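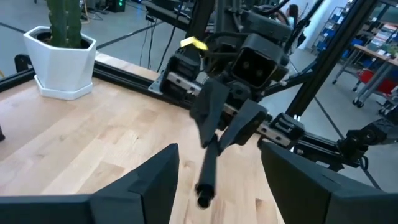
3. Water Use in Shared Laundry Rooms

3.1 Setting and records

The study covers two apartment blocks in the town of Luo, both built with one laundry room on the ground floor and no hookups in the units. The older block, Palon, has top-loading machines that were put in when the building opened. The newer block, Grivarach, has front-loading machines. Tenants in both blocks pay by the load with a prepaid card, and the card reader stores the start time, the cycle chosen and the machine number. A separate meter on the cold supply line to each room gave us the water drawn in each hour.

We worked with 2799 loads in all. Loads that were stopped before the first rinse were left out, as were loads started by the service company during repairs. The card data carry no names or unit numbers, so we can say nothing on how habits differ between households. We can only compare rooms, machines and times of day.

One problem came up early. The clock in the Palon card reader did not match the clock on the water meter, and the gap grew slowly over the study. We corrected it by lining up the first load of each morning with the first draw on the meter. After this step the two records agreed well enough for hourly totals, but we do not report anything finer than that for Palon.

3.2 Cycle choice

Tenants in both blocks used the normal cycle far more than any other. The short cycle was used mostly in the evening, and more so on work days. This fits what tenants wrote on the comment cards we left in the rooms, where the most common complaint was waiting for a free machine after dinner. The heavy cycle was rare in Palon. In Grivarach it was chosen more often, and we think the panel layout is part of the cause - the heavy setting is the first one on the dial, and a tenant who presses start without turning the dial will get it. 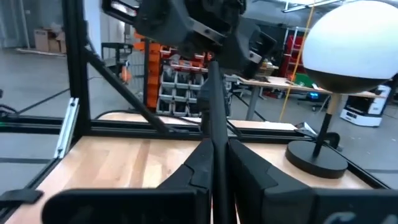 Water drawn per load was lower in Grivarach on every cycle, as expected for front-loading machines. The difference was smallest on the short cycle. In Palon the amount also changed from machine to machine, even for the same setting. Two of the Palon machines drew more than the rest all through the study, and the service company later found worn inlet valves on both. These machines are kept in the room totals but are left out of the comparison by cycle.

Figure 4. Water drawn by hour of day in the Palon and Grivarach laundry rooms, work days only. Bars show the mean for each hour. Hours with no loads are counted as zero.

Figure 4 shows two peaks in Palon, one before noon and one in the evening. Grivarach has only the evening peak. Palon has more retired tenants, according to the building office, and this may explain the morning use. We did not collect ages and could not test it.

3.3 The notice trial

In October we put a printed notice above the machines in both rooms, asking tenants to wait until they had a full load. The notice stayed up for 12 days. The number of loads fell slightly in Palon and did not change in Grivarach. The drop in Palon was no larger than the normal change from one week to the next, so we do not treat it as an effect of the notice. A longer trial would be needed, and the notice should be placed where people sort their clothes, as few of them look at the wall once the machine is running.

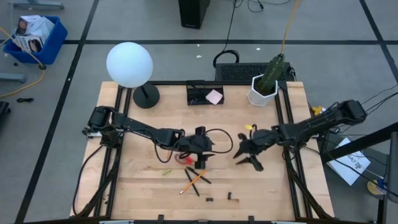 Corresponding author
Household Water Group, Trarkora Institute
Version of Thursday, August 2, 2018

3.4 Limits

The two blocks differ in more than their machines. Grivarach has larger units, and some tenants there told us they take bedding to a laundry in town. Those loads never reach our records. The meters also pick up water from the utility sink in each room, which is used for mopping and for hand washing. We asked the cleaning staff to write down when they filled their buckets, and we took those hours out where the sheet was filled in. It was not filled in on weekends.

The hot supply was not metered in either room. For warm cycles the figures given here are therefore too low, and they should be compared only with other warm cycles in the same room.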